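About the Figueroa Field Robotics Group

The Figueroa Field Robotics Group studies how a ground robot can follow an unmarked dirt road without a map. The group is part of the Torside School of Engineering and is led by Nayeli Salinas. Crescencio Cuevas directs field work and is responsible for the route records on which all of the group's results rest.

Our work began with a practical need. Many farm tracks and service roads do not appear in any route database, and satellite positioning alone does not tell a robot where the edge of the road lies. A painted line or a curb gives a camera something to hold on to. A dirt road often offers only a change of color or texture between the packed soil and the growth beside it.

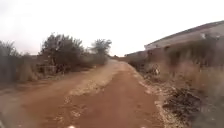 Does the robot need to learn each road before it can drive on it?
The method is built for roads the robot has not seen. Training takes place on one set of roads, and every result we report comes from a separate set that was kept out of training.

Our Method

The group's software is called Ganlow. It takes the view from the robot's forward camera and estimates which part of the ground can be driven on. From that estimate it chooses a point ahead and steers toward it, and it repeats the process many times each second. No lane model is assumed. Ganlow was trained on 1000 short driving sequences, each labeled by hand for the left and right limits of the road. Where two labelers disagreed, both labels were kept, so that the software would learn to treat an unclear edge as unclear.

Loose gravel, pale sand and low brush along the verge remain the hardest cases. A strip of gravel may be a safe part of the road in one place and the start of a ditch in another. Light also matters, and the group makes a point of including gray and stormy skies in its test material.
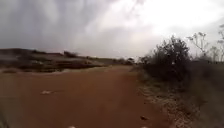

Floltel, a partner firm that reviews our yearly report, has written that the road limits matter less to its own crews than the speed at which the robot notices it is unsure, and has asked that this figure be given first in future editions.

The group has accepted that request. Beginning with the August report, the delay between a doubtful estimate and a drop in speed will be listed ahead of all other measures.

Results to Date

In the most recent trial, Ganlow was tested on 500 road segments held out from training. A further 200 segments were set aside for roads bordered by scrub on at least one side. Performance was steady on straight segments and weaker at forks, where the software tended to choose the wider branch regardless of the planned route. Work on forks is now the group's main concern.
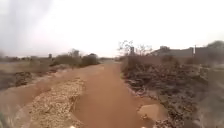
Straight dirt track with a gravel strip at left and dry scrub at right.

Working With Us

The group accepts graduate students each year and welcomes inquiries from landowners who are willing to open private tracks for testing. Inquiries about field sites should be directed to Crescencio Cuevas. Questions about the method or the labeled sequences should be sent to Nayeli Salinas at the Torside School of Engineering.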